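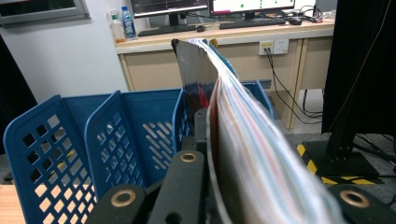 A thick bundle of paper sheets, edges fanned.

Notes for the talk in Tovport, 10 October 2019. Speak slowly. Wait for the microphone.

Thank you for the invitation. My name is Kulap Yimyam and I write about local politics in Wannasri. My subject is small: what happens to an email when a city official sends it from a private account.

In our city the rule says official messages must be kept for 15 years. The rule does not say which account. Two years ago I asked for the messages on the Emwood land sale. I received 97 pages. Later a court ordered a second search, and then I received up to 800 more.

(Pause. Let them write the numbers.) 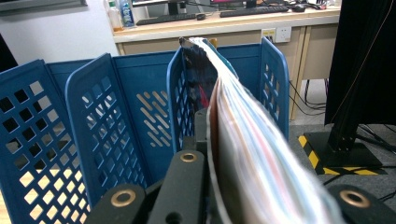 Most of the second group came from one private mailbox. It belonged to the deputy mayor, Lamai Jaidee. She told the council that she used it when she was traveling. I want to be fair to her. I found no message that shows a crime, and I have never written that there was one.

But the council voted on the sale before any citizen could read those messages. For me this is the main problem. Say this sentence two times.
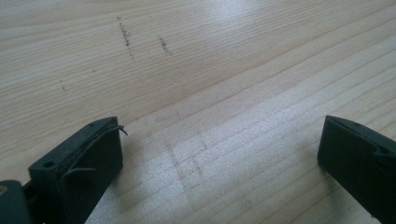 Next part: Stolus. This is the archive system the city bought after the case. It copies only mail from city accounts. If an official writes from home with her own address, Stolus sees nothing. I asked the city clerk about it and the answer was one line, "We trust our staff."

What I ask from candidates in this election:
- forward each private message on city business within a fixed time
- sign a paper every year that this was done
- pay a fine if it was not

If somebody asks about the mayor's phone: the case is still open, so I cannot comment.

Questions until they close the room. Leave the printed list of court documents on the table by the door.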